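Folding a hand towel so it fits the small basket

Quick one, getting asked again and again so writing it up. Works for the Dundascombe hand towels and most others that size. Mine are 470 gsm, thinner ones fold flatter.

What you need
One dry towel
A flat surface with a bit of grip. I like a dark cloth or mat, light towel shows up better on it
Two minutes, maybe less

Step 1. Shake it out, lay it flat. Find the care label and keep it on the side nearest you. Saves hunting for it later.

Step 2. Fold in half, short end to short end. Smooth from the middle out. Don't tug the corners, terry stretches and then nothing lines up.
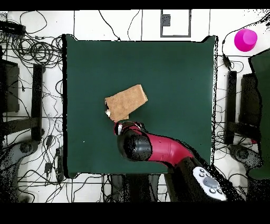
If the edges are off by a finger or so, leave it. Gets hidden in the next fold anyway. Angle dosen't matter either, work diagonal if that suits your arms.

Step 3. Fold again into a long bundle. Press down on top, pinch a bit of the cloth, ease it toward you.

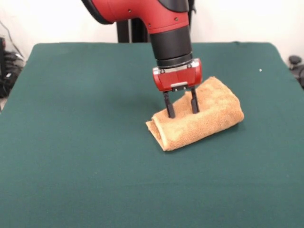
Step 4. Fold a corner over and check the crease. Hold the middle down while you do the rest, otherwise the layers slide and your back to step 2.
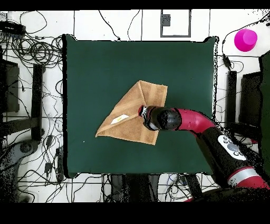

A pointy, kite sort of shape is fine at this stage. Tuck the point under, pat flat, done. Label can stay on the outside, I stopped caring.

Storing
Fold side facing out. Grutard basket, the 288 mm one, takes a stack if you don't cram. Thick bath towels no, different fold, seperate page.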